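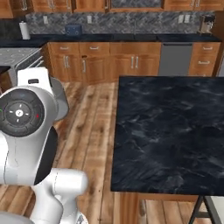 Molter Community Dental Service
Minutes of the Clinical Operations Meeting, May
Held in the upstairs meeting room, Bidell Street clinic. Meeting opened at 5.35 pm.

1. Attendance and apologies
Present: Clinical Director (Chair), Practice Manager, Senior Dentist (Bidell Street), Senior Dentist (Gukon), Oral Health Therapist representative, Infection Control Coordinator, Reception Team Leader.
Apologies: Prosthetist, Finance Officer.

2. Minutes of the previous meeting
Accepted as circulated, with one correction. Item 6 should refer to the Gukon autoclave and not the Bidell Street unit.

3. Matters arising
3.1 The water line testing results for all chairs at Bidell Street have been received and filed. Chair 2 is to be retested following replacement of the filter.
3.2 The revised consent form for extractions is in use at both sites. Old stock has been shredded.

4. School dental program
The Oral Health Therapist representative reported that 700 consent packs were sent to participating primary schools at the start of term. Returns from the Gukon schools are slower than last year. Members discussed whether the form was too long for families, and the Practice Manager noted that the medical history section could be brought back to a single page.
Resolved: that a shortened form be drafted and tabled at the next meeting.
Action: Oral Health Therapist representative, Practice Manager.

5. Denture waiting list
The list was reviewed in the absence of the Prosthetist. Ghaffari Dental Laboratory has advised that its turnaround for full dentures will lengthen by one week while its premises are refitted. Patients with appointments already booked for a try-in are to be telephoned. The Senior Dentist (Gukon) asked that relines continue to be given priority, and this was agreed.
Action: Reception Team Leader.

6. Infection control
Two instrument cassettes were found without batch labels during the monthly audit at Gukon. Both were reprocessed before use and the incident was logged. Staff are reminded that labels are to be applied before the cassette leaves the steriliser bench.

7. Purchasing
7.1 Approval was given to spend up to $3000 on a replacement curing light and handpieces for Chair 4.
7.2 A quote of $900 for re-covering the Gukon waiting room chairs was deferred pending a second quote.
Action: Practice Manager.

8. General business
The colour of the after-hours contact card will change from blue to yellow. The telephone number is unchanged.
Parking behind Bidell Street remains reserved for patients with limited mobility until 4 pm.

9. Next meeting
To be held at the Gukon clinic. Agenda items to the Practice Manager one week prior.

Meeting closed at 6.50 pm.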